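Prostwood Reader Reviews

Data card, release 6

Summary

Prostwood Reader Reviews is a collection of 2,140 short reviews of thriller and mystery novels, written in English by members of the Prostwood lending library. It is maintained by the Daneshvar Reading Archive and is intended for the study of how readers describe plot, pace and suspense. It contains no text from the novels themselves.

Contents

Each record holds the review, the title and author of the book, the format borrowed (print, e-book or audio) and a rating from one to five. Reviews run from 60 words upward; shorter ones were removed before release. The collection covers 74 novels, each with at least six reviews.

Two files are supplied. The file reviews.csv holds the records, one per line. The file titles.csv lists the novels with their subgenre, as assigned by the library. The two are joined on the field title_id.

Preparation

Names of reviewers were replaced with a number that stays the same across the collection. Spelling was left as written. Passages that give away an ending are enclosed in double square brackets - the marking was done by hand and follows the Brimano guidelines, a copy of which is included in the docs folder.

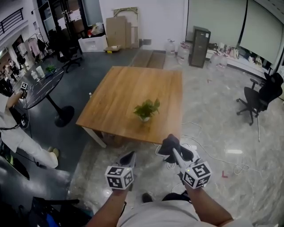
Forough Amini wrote after release 5 that the marking was too strict for series fiction, where the survival of the detective is hardly a secret, and asked that such passages be left open. The request was accepted in part. In release 6, the survival of a series lead is no longer marked, while the death of one still is.

Known limitations

Ratings lean high. Members who abandoned a book seldom reviewed it, and the collection should not be used to estimate how well a novel was received. Aviation and courtroom thrillers are well covered; spy fiction is thin. Audio reviews often comment on the narrator, and no field separates these remarks from comments on the book.

Use

The collection may be used for research and teaching. Reviews may be quoted singly with the record number. Republication of the full set requires written permission from the archive.

Corrections

Errors may be reported through the Drinura issue page, which is checked every Wednesday. Please give the record number and the release.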